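Kitchen Tips: What a Tidying Robot Taught Me About My Own Counter
By Napaporn Chaiyaporn
Posted in January

We use cookies to remember your preferences. By continuing to read you agree to our cookie policy.

My cousin's husband, Henok Jemal, works on a project called Plurness, where they are trying to find the best way of teaching a two-armed robot to put things away. I went along one morning expecting to be bored by lunchtime, and came home with a notebook full of things to try in my own kitchen - so bear with me, because a bit of this is research and the rest is housekeeping.

The question they were asking was a simple one. If you have only so many hours to show a robot how to clear a table, should you show it the same neat table over and over, or should you move everything between goes? They recorded 2,525 demonstrations in all, with a person guiding the arms each time. Half the training runs used tables where every item started in its usual spot, and the other half used tables that had been shuffled. Then each version of the robot was tried on 18 layouts it had never met.

The shuffled one finished 16 of them. The neat one finished three! Henok was very calm about it, but I thought that was marvelous.

Where it still struggles is with soft things. A cup keeps its shape wherever you put it, but a tissue folds up differently every time, and Daranee Onsri told me that most of their long afternoons have been spent on paper and cloth. I have a drawer of dish towels at home that would agree with her.

Now for the tips, which I have been trying ever since.

1. Give the box a lid that stays open by itself

Reaching into a box with one hand while you hold the lid with the other is a nuisance for anybody, and with a hinged lid that leans back out of the way you can drop things in as you pass. I keep one by the kettle now for odds and ends, and my counter has never looked better.
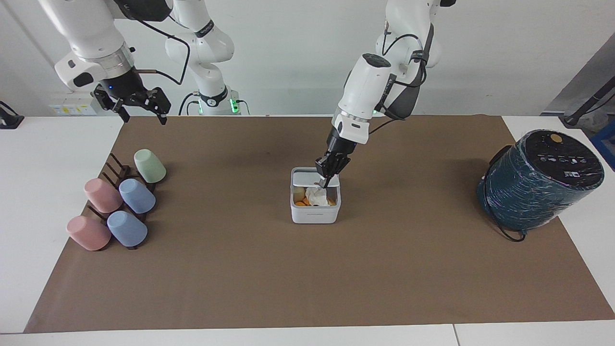
2. Stand cups upside down on a slanted rack

You can get hold of them easily, the dust stays out, and you can see at a glance if one is missing. Mine came from a yard sale and needed only a good scrub.

3. Practice on a messy counter

If you are teaching children to clear up (or a spouse, bless him), don't set everything out nicely first. Move the bowls, turn the cups around, leave the napkins in a heap. It worked for the robot, and my youngest now clears the table after supper with very little grumbling.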